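Lurkanholm opens its doors on a long season of teaching robot arms to handle household things

Anyone who has walked past the Lurkanholm building on a weekday afternoon may have wondered why the lights on the second floor stay on so late. The small robotics group up there has been gathering examples for a learning system it calls Clallow, and on Tuesday the group gave its neighbors and a few local reporters a friendly update on how the work is coming along.

The plan is to collect 4,000 recorded examples of two-armed handling by the end of the season. Each one is a single short job, carried out by the robot arms while a person guides them, and each is saved with what every camera saw and how every joint moved. Later on, Clallow will be trained on the whole pile, in the hope that it can pick up the knack of working with things it hasn't met before.
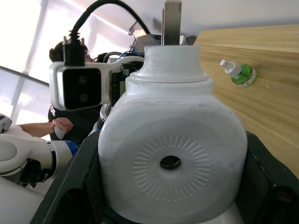 Guiding the arms takes more practice than most visitors expect. New operators spend their first 9 hours on easy lifts and turns, and none of that early material goes into the collection. After that they are paired with somebody more experienced, and the two of them trade places through the afternoon so that neither gets too tired or too set in a routine. The group is very fond of variety, and it wants the slow careful people and the quick confident people in the same set of examples, along with the odd fumble and recovery in between. A system that has only ever watched perfect work, the team explained, tends to get lost the first time something slides a little.

Sessions run in blocks of 22 examples, with a break at the end of each block to look back over the recordings. Anything with a missing camera view is thrown out right away. Anything that looks strange but complete is kept and given a note, and those notes have grown into a rather charming little diary of their own - one of them reads simply "good grip, wrong end."

The jobs themselves are chosen from a list that was put together with Draten, a home care service across town that would like to see robots help with small chores someday. Draten's staff wrote down the things that cause their clients trouble in an ordinary week, such as tight lids, stubborn plugs, bottles that have rolled out of reach and containers too bulky to hold in one hand. The list started out much longer and has been trimmed twice, mostly to leave off anything with hot liquid or glass.

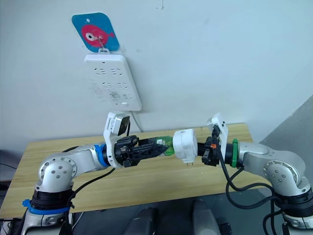
Two arms are a good deal harder to teach than one, and this is where most of the season's effort has gone. The arms have to agree on where a thing is, who is holding it and when to let go, and a person guiding both at once has to keep all of that in mind too. Yeon, the software the group uses to line up the recordings, had to be partly rewritten over the winter when it was found that the views from the different cameras had drifted slightly out of step. The older recordings were repaired, which took 7 weeks and a great deal of coffee. 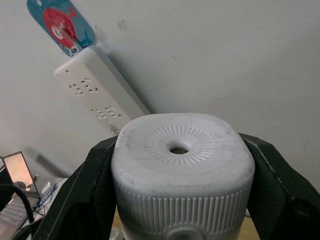

Plain white objects have a section of the collection to themselves. They are everywhere in kitchens and laundry rooms, and they can be surprisingly hard for a camera to make sense of, especially in front of a pale wall. The team likes to include pieces with some texture to them, such as a white plastic container with a ring of short ridges around the hole in its top and fine ribs along its side, and it doesn't mind at all if they come with scuffs and smudges. Things in real homes have been knocked around a bit, and the group would like Clallow to feel at ease with that.

Training on the first part of the collection is set to begin in October, while the recording sessions carry on upstairs. Draten will be invited back then to suggest a second list of chores, and neighbors who missed Tuesday's visit are welcome to leave their names at the front desk for the next one.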